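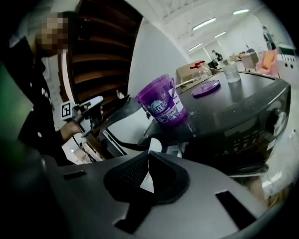 *Pinza manual con marcador de referencia, junto al cubo translúcido de la prueba de agarre.*

# Comparación de dos pinzas manuales: resbalamiento en recipientes de plástico

**Kyriaki Spanos**

En nuestro laboratorio estamos comparando dos pinzas manuales para la recogida de demostraciones: el modelo Piklow, de dedos planos, y el Mener, con almohadilla en V. Ambas llevan cámara y se localizan mediante un marcador cuadrado. La tarea consiste en sujetar un cubo pequeño de plástico por el borde, levantarlo y depositarlo junto a su tapa.

Hemos registrado 559 demostraciones. Con los dedos planos, el cubo gira sobre el punto de contacto en cuanto se separa de la superficie; con la almohadilla en V el giro es menor, pero el seguimiento del marcador se interrumpe con más frecuencia. Rogamos orientación sobre dos aspectos:

- si procede cambiar el material de contacto antes de descartar los dedos planos;
- si la pérdida del marcador puede deberse a la iluminación fluorescente del techo.

**Ayten Öztürkmen**

Estimada Kyriaki:

En Taşdemir realizamos una comparación similar en enero. Respecto al primer punto, recomiendo ensayar una lámina fina de silicona en los dedos planos y repetir la serie con el mismo operador. Un borde curvo ofrece muy poca superficie a un dedo rígido, y el giro que usted describe es el comportamiento esperable. Conviene además fijar la masa del contenido – nosotros trabajamos con 17 gramos de granulado – y anotarla en cada sesión.

En cuanto al marcador, revise primero su inclinación. En nuestro caso las pérdidas se concentraban en los giros de muñeca, con la placa casi de perfil respecto a la cámara. La iluminación influyó menos; bastó con fijar la exposición. Compruebe también que el cable no tire del cuerpo de la pinza al extender el brazo.

**tecnico_sistcombe**

Yo usaría la de V y ya está. Nosotros llevamos siete meses con ella y para recipientes va bien. Para piezas planas, no tanto. Lo del marcador nos pasaba también y lo hicimos más grande.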